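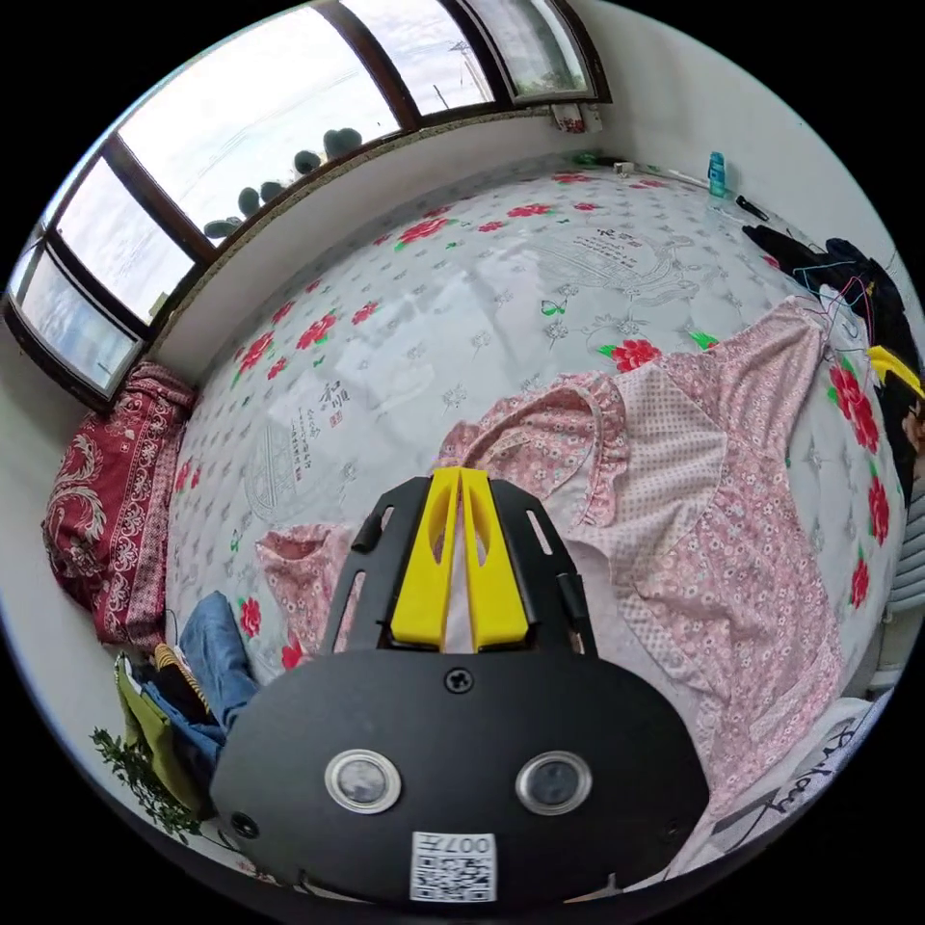 One reader of the draft asked why a project on translation files needed a separate checking tool at all, given that most editors will already flag a missing bracket. The same reader thought the section on placeholders should come first, as it was the only part that a working developer would miss if it were taken out. The report has been reordered in line with the second comment. The first is addressed in Section 2.

4 shares | 2 comments

Zoverine: A Command-Line Checker for Translation Files
Final Report, Software Tools Project
Department of Computing, Cumden College

1. Summary

This report describes the design, construction and testing of Zoverine, a small command-line program that compares the translation files of a software product against its source language and reports entries that are missing, out of date or damaged. The program was written over two terms and tested on the files of the Jirdale booking application, which is maintained by the department for teaching purposes. The program reads files, prints a report and returns an exit code. It does not translate text and does not change any file unless it is asked to do so.

2. Background

Most applications that appear in more than one language keep their visible text outside the program code. Each piece of text is stored under a key, and each language has its own file in which the same keys are repeated. When a developer adds a button, a new key is added to the source file. The other files are expected to follow, but the work is usually done later and often by someone else.

An editor can confirm that a single file is well formed. It cannot, without an extension, tell whether a key in that file still exists in the source, or whether the source text was changed after the translation was written. Several commercial services perform such checks as part of a hosted system. The department's requirement was narrower: a program that runs on a student's own computer, needs no account, and can be called from a build script.

3. Placeholders

Placeholders caused the most serious faults found during the project and are treated first for that reason. A placeholder is a marked position in a text, such as {count} or {name}, which the application fills in when it runs. If a translator changes {count} to a word in the target language, the file remains valid and the editor reports nothing. The application then shows the raw placeholder to the user or, in one module of the Jirdale application, stops with an error.

Zoverine extracts the set of placeholders from each source entry and compares it with the set found in the translation. Order is ignored, as languages differ in word order. Repetition is permitted in the translation but produces a note. Plural forms required separate handling - a language with four plural categories may correctly leave the number out of one of them - and the rule adopted is that a placeholder must appear in the general form but may be absent from the others.

4. Design

The program has three stages. The first reads the files and converts them to a common internal form. The second applies the checks. The third writes the results as plain text or as JSON. The stages share no state, and each can be tested alone.

Parsing is carried out by Luo, a module written earlier in the course for a different assignment. Luo was extended for this project so that it records the line number of every key. The original version discarded line numbers once a file had been read, and adding them took more time than had been planned. The change also exposed a fault in the handling of Windows line endings, which had caused every second entry to be reported one line too low.

Out-of-date entries are detected by means of a hash of the source text, stored in a lock file beside the translations. When the source text changes, the stored value no longer matches and the entry is listed for review. A change in spacing alone does not alter the hash. 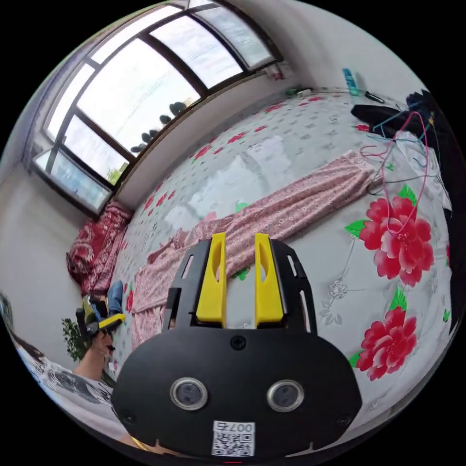 Figure 2. Flower-patterned bedding, with gripper.

5. Testing

The automated suite contains 110 tests. Most of these cover the parser and the plural rules. The remainder run the complete program on small sets of files and compare its output with a saved result.

The program was then run on the full set of Jirdale files, which hold 2,914 entries across all languages. It reported 946 entries with no stored hash, as was expected on a first run, and 169 entries with a fault of some other kind. Each of the 169 was read by hand. The largest group consisted of keys that had been removed from the source but left in the translations. Four reports were false alarms. All four came from text that contained a literal brace, and an escape rule has since been added to the manual and to the parser.

6. Limitations

Zoverine reads JSON and properties files only. Support for XLIFF was in the original proposal and was withdrawn in November, when it became clear that the line number work would not be finished on time. The lock file produces merge conflicts if two branches edit the same source text. A sorted layout with one entry per line reduces these conflicts and does not remove them.

The program has not been tested by translators. Its messages were written for developers, and terms such as "hash mismatch" will need to be replaced before the report can be sent to a language team.

7. Further Work

The next group to take on the project is advised to begin with XLIFF and to leave the output stage as it is. A watch mode, in which the checks run each time a file is saved, has been requested twice. A partial version exists in a separate branch - it works on Linux only, and its tests are switched off.

This site uses cookies to remember your settings. Accept | Manage

Department of Computing, Cumden College | Contact | Copyright | Back to top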